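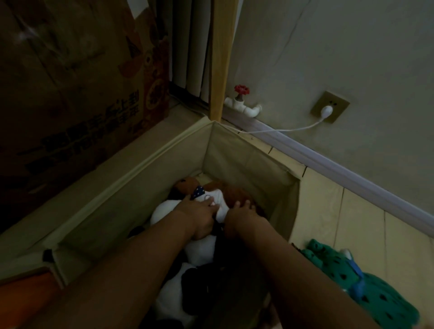 Okay, settle in, grab the seats near the front, I don't bite. I'm Mehrangiz, I look after fire and life safety for a handful of older buildings in town, and I've got the slot before morning tea, so I'll try to be quick.

(Wait for the latecomers. Uwe will be late.)

My topic is evacuation wardens in mixed-tenancy buildings. If you've got one big tenant, lovely, you've got one HR team and one list. I've got the MacKinnon building, which is eight storeys, a dentist, two law firms, a dance studio and a lot of people who rent a desk by the day and couldn't tell you where the stairs are.

Start with the drill from last November. We did it on a wet morning, which made me very popular. The alarm went, and on level five three wardens turned up in vests and all three went to check the same toilets. The other end of the floor got missed completely! Sepehr Taheri was standing on the landing with a clipboard and I could hear him sighing from the lobby.

(Pause. Let them laugh, most of them have done it.)

So we sat down and rewrote the floor plans. Each floor is now split at the lift core, east side and west side, and a vest belongs to a side. It hangs on a hook on that side. If you grab the east vest, you sweep east, and I don't care what your job title is. Took us an afternoon and a laminator.

The second change was the roll. We had 83 names on the warden list and I rang every one of them. Plenty had moved on, one had retired to the coast, and a fellow at Dremer had no idea he'd ever been put down for it. Ring your list. Don't email it, people just reply "all good".

(Slide: the old list next to the new one. Don't read it out.)

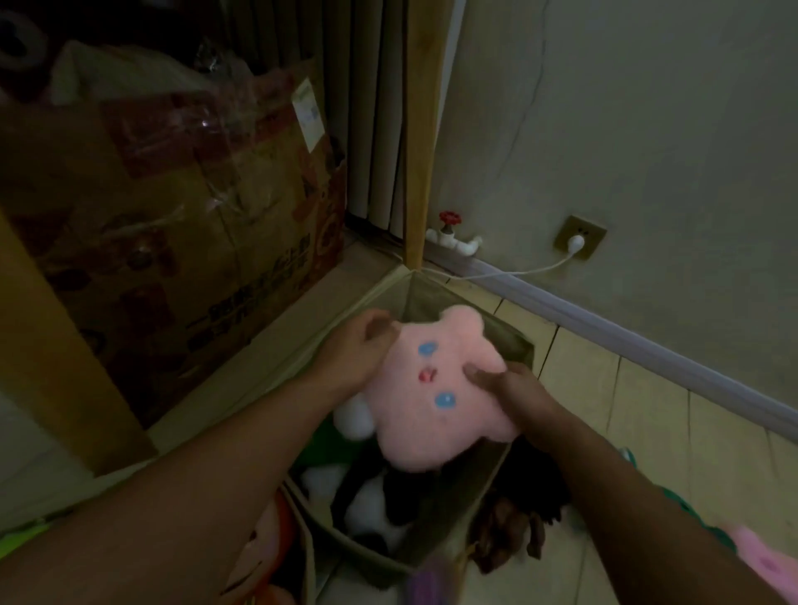 How often should wardens be retrained?
Every six months has worked for us, plus a ten-minute walk-through whenever a new tenant moves in. Check your local rules as well, they may set their own interval.

Right, mobility plans. I want to slow down here. We had a form, and the form asked people to declare a disability to their manager, and funnily enough hardly anyone filled it in. Farzad Alipour from the Lokico office suggested we ask a different question — "would you like a hand on the stairs?" — and put it in the welcome pack for everybody. People with crook knees said yes. A woman who was seven months along said yes. Now the warden on each side knows who to knock for, and the person has already met them.

Milovan Ristić will grill me on refuge areas, so, Milovan: the stair landings are signed, the intercoms get tested monthly, and the brigade has the current plan in the cabinet by the front door.

(Check the clock. If under five minutes left, skip the bit about the loading dock.)

Loading dock: couriers prop the fire door with a milk crate. We fitted a door alarm. It's loud. They hate it.

Handouts are on the side table, and the blank floor template is on the back page. Questions now, then tea.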